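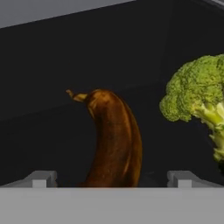
Figure 4. Gripper view in the simulator: brown banana between the fingertips, broccoli to the right.

Section 4. Handing Over the Produce Sorting Shift

Read this section before the Handix cell takes its first live shift. It is written for the people who sorted produce by hand until now and who will be told, usually in a hallway, that they are "moving up to supervision." The Planov software calls this role Operator. The pay grade is a matter for your site manager and is outside the scope of this manual.

4.1 Before you start

You will need:
Operator login for Planov
The produce profile for your site (the Skukance depot uses its own; do not borrow it)
One person who has sorted by hand for at least a full season

The last item cannot be ordered from Sipos.

4.2 Teaching the reject rules

1. Open Planov and choose Rehearsal. Nothing moves on the floor in this mode, so you may be as reckless as you like.

2. Load the produce profile. Wait for the gripper view to appear.

3. Check that the item you want lies between the two fingertips. In Figure 4 that is the banana. The broccoli is a neighbor and should be left alone.

4. Press Judge. Planov asks for Keep, Markdown or Reject. Answer as you would at the belt. A banana as brown as the one in Figure 4 is a Reject at most sites and a Markdown at any site with a bakery next door.

5. Type a reason in the box. "Just look at it" is accepted by the software but teaches it very little.

6. Repeat until the counter reaches 648. Plan on some 700 if two people are sharing the login and disagree about pears.

Note: Split the judging over several sessions. Answers given after 4 in the afternoon tend to get harsher, and the cell will carry that mood into the morning shift.

CAUTION: Rehearsal fruit has no smell and no soft side. Do not sign off a profile on rehearsal results alone. Run a supervised tray of real stock first, with a sorter at the stop button.

4.3 What changes on the floor

Sorters no longer stand at the belt. They clear jams, review the items Planov has marked Unsure, and correct it when it is wrong. Expect the Unsure tray to be full for the first weeks - this is normal, and it is also most of the job.

Keep the old hand-sorting bench. You will want it when the cell is down for service, and new staff should spend time there before they get a login. An Operator who has never handled a bad banana will agree with whatever the screen suggests.

To change a reject rule after handover, go to Section 5.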